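Common Rules for Household Recordings: A Conversation with Etelka Medve

July 2022

The second edition of the Zendirlow working rules for handheld gripper recording entered into force this summer. The document governs how operators collect demonstrations of everyday tasks in private homes, from the handling of clothing to the clearing of tables, for later use in training robot arms. It replaces a first edition that had been in use since the program began, and it applies to all partner sites, including those managed by Grela and Bodnár.

Etelka Medve, who coordinated the revision, received us at the Zendirlow office to explain what has changed and why certain provisions were kept in spite of objections from the sites.

The first edition, she recalled, ran to 48 pages and was seldom read to the end. "Operators were given it on their first morning and were recording by the afternoon. We found that the pages on calibration were well thumbed and the pages on the home itself were clean. The second edition begins with the home."

Under the new text, a session may start only after the resident has walked through the room with the operator and agreed which surfaces will be used. Beds, sofas and floors are all permitted. Furniture is not to be moved for the sake of a clearer view, and belongings that lie outside the agreed area stay where they are.

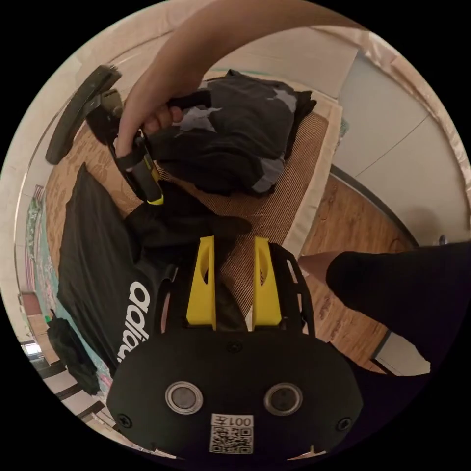

Garment work takes up the longest chapter. Ms. Medve attributed this to the volume of material. Of the 1265 recordings examined during the review, clothing tasks formed the largest group, and they also produced the greatest number of disagreements between reviewers. "A cup is either on the shelf or it is not. With a shirt, two reasonable people will look at the same fold and one will pass it and the other will not. We had to write down what a finished fold is, and that took most of March."

The agreed wording is brief. A fold is finished when the garment rests without being held, when both sleeves are inside the outline of the body, and when the grippers have been withdrawn. Neatness is recorded separately, on a scale of three grades, and a poor grade is not grounds for rejection.

Asked whether this might fill the archive with careless work, Ms. Medve said that the opposite problem had been more serious. "Under the old rules people would redo a fold until it looked like a shop display. They cut the attempts that went wrong. What we received was very tidy and of limited use, as it contained almost no corrections. A slipped sleeve that the operator picks up again is worth keeping. The rules now say so in plain terms, in section four."

The same section sets out the handling of labels. Each gripper carries its own printed code, and the code must be entered in the session record before the first task. Where two grippers are used together, left and right are assigned at the start and are not exchanged until the session closes. Records in which the assignment cannot be established are set aside for inspection.

The revision also limits working time. No operator may record for longer than 100 minutes without a break, and the break must be taken away from the equipment. Several sites asked for a longer period. The request was declined after a review of wrist and shoulder complaints, and Ms. Medve does not expect it to be reopened. "The tools are light when you pick them up. They are not light after two hours with your arms held out over a bed."

On privacy, the text is stricter than its predecessor. Faces, letters, screens and family photographs are to be kept out of view where possible, and any recording in which they appear is to be reported by the operator on the same day. Residents may ask for the removal of a recording at any time before release, without giving a reason. The request is made to the site, which must confirm in writing that it has been carried out. Brand names and lettering on clothing were discussed at length and are allowed, provided that the garment was agreed with the resident in advance.

Not every provision was welcomed. The requirement for a second reviewer on all two-handed tasks has added to the cost of each session, and the smaller sites have said so. Ms. Medve acknowledged the burden and noted that the rule will be examined again once 3000 further recordings have been assessed under it.
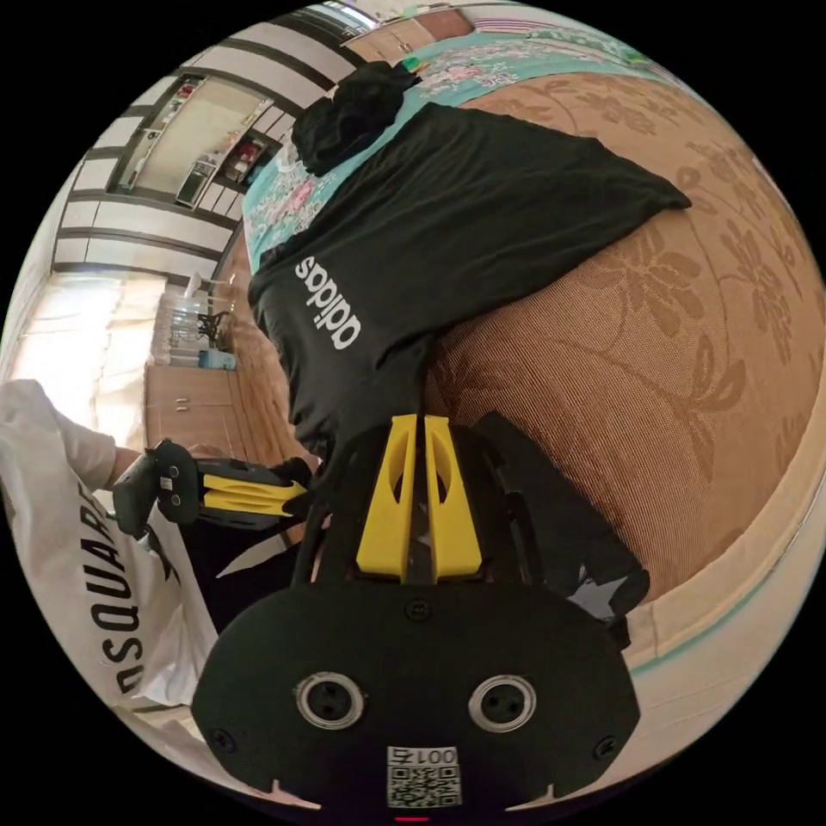

Lamisi Gyamfi considers that the second reviewer should remain in any case, and has written to the program office that single review let through sessions in which the left and right records had been exchanged. In the same letter she asks that reviewers be given the operator's notes only after they have entered their own grade.

Ms. Medve confirmed that the proposal on notes has been accepted and will appear in the next set of amendments. A further proposal, to merge the record form with the Poser log already used at the Bodnár sites, is still under study. The difficulty lies in the order of entries: the log is filled in after a session, while the rules require the gripper codes to be entered beforehand.

Training under the second edition has begun at Grela and will be extended to the remaining sites in turn. Operators who qualified under the first edition keep their status but must complete a short supervised session on garments before recording alone. Copies of the rules may be obtained from the site offices on request.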